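Home | People | History | Listen again | Contact

The Letters in the Flour Tin

Daniyal Rizvi still grins when he talks about the find. "I was after my grandad's medals – and out came 67 letters!" They were from Jafri, the soldier who had shared a tent with him at Grukdale camp before the two were posted 900 miles apart.

"They wrote about football, mostly, and terrible soup," he says. "I read them all in one night." He has since traced Jafri's daughter to Hestness, and she, wonderfully, had kept the replies. They talk every week now.
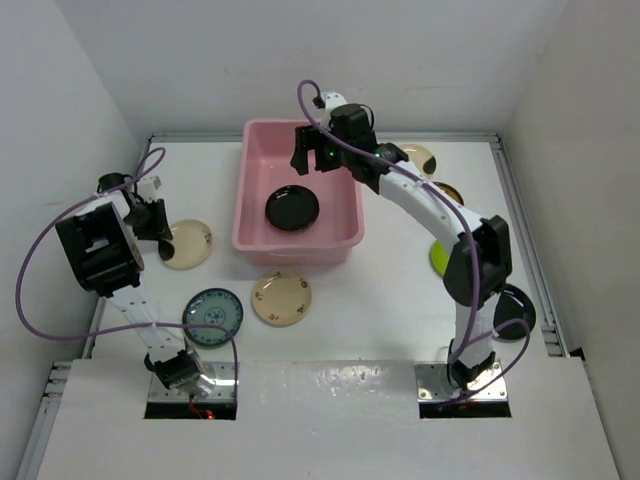
A small black plate in a pink basin, with a robot arm reaching over it.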